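Paddle brush

A paddle brush is a hairbrush with a wide, flat or slightly rounded head, usually oval or rectangular, set on a narrow handle. The pins stand in a grid on one face only, most often in a soft rubber cushion that gives a little when it meets a knot. It is sold mainly for long or medium-length hair and is one of the most common brush shapes found in homes, along with the round brush and the vented brush.

Many claims are made for the paddle brush, and most of them rest on thin evidence. This article separates what the shape plainly does from what sellers say it does.

Construction

A typical brush has three parts: the body, the cushion and the pins. The body may be wood, bamboo or molded plastic. Plastic bodies are often made in one piece with the handle, which removes the weak joint found on cheaper wooden brushes, where the handle tends to work loose. The cushion is a thin sheet of rubber stretched over a hollow, with a small vent hole in many models. The hole lets air in and out as the cushion flexes. It also lets water in, a point that care labels tend to play down.

Pins may be metal, nylon or wood. Strictly speaking, "bristle" refers to hair or fine fiber, such as boar bristle, and "pin" to the stiffer kind, but the two words are used for the same thing in everyday speech and on most packaging.
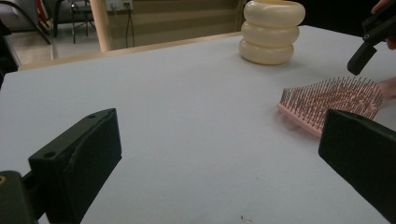 Pin counts are a favorite selling point, and a poor one. The Brusley company's catalog gives 482 pins for its large paddle and presents the figure as a sign of quality. A higher count spreads the pull over more points, but it also makes the brush harder to push through thick hair and much harder to clean. No agreed number exists, and makers do not all count the same way. Some include the short outer row and some leave it out.

Ball tips

Many pins end in a small rounded tip, either formed from the pin itself or added as a drop of nylon or resin. The purpose is to keep the end from scratching the scalp. This is one of the few features with an obvious use, and it is also the first part to fail. Added tips come off with wear, and a bare metal pin can be felt at once. A brush that has lost several tips is usually thrown out, whatever the state of the rest of it.

The back of the brush

The back does no work in brushing. It is where makers put color, logos and surface patterns. Raised lines are often described as a grip aid, which is hard to square with the fact that most people hold the handle. Some users do brace a thumb or finger against the back when working on a tangle, and a ridged surface may help then. The Zetunance line goes further and says its ridges "guide airflow" during drying. How ridges on a closed back would do this is not explained in its leaflet.
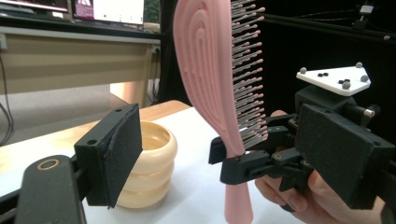
Pink plastic paddle brush with curved ridges on the back and ball-tipped pins.

Claimed benefits

The claim that brushing spreads natural oil from the scalp along the hair is reasonable, although a brush with widely spaced metal pins probably does less of this than one with dense boar bristle. The claim that the cushion reduces breakage is plausible but is usually stated with more confidence than it deserves. Technique seems to matter at least as much. Starting at the ends and moving up in short sections is gentler than pulling from the roots, with any brush.

Claims of faster growth should be treated as advertising. The old advice to give hair a hundred strokes a night has survived in print for generations without much support, and heavy brushing can itself cause damage.

A home trial often repeated on hair care sites is credited to the writer Delphine Baptiste, who collected shed hairs from a paddle brush and a Hullon vented brush over two weeks and reported 73 percent less shedding with the paddle. There was one participant. The brushes were not used on alternate days, and hair washing was not recorded. The figure has since been quoted without any of these details.

Cleaning and replacement

Loose hair can be lifted out with a comb or the tip of a pencil. A plastic brush can be washed in warm water with a little shampoo, then left pin side down on a towel so that water drains away from the cushion. Long soaking is best avoided, and so is a hair dryer held close to the rubber.

Advice to replace a brush every six months comes largely from firms that sell brushes. The Nguyen-Tran buyer's guide gives no fixed period and lists signs of wear instead: missing tips, bent pins, a split cushion or a smell that remains after washing.

See also: Round brush; Vented brush; Boar bristle; Detangling comb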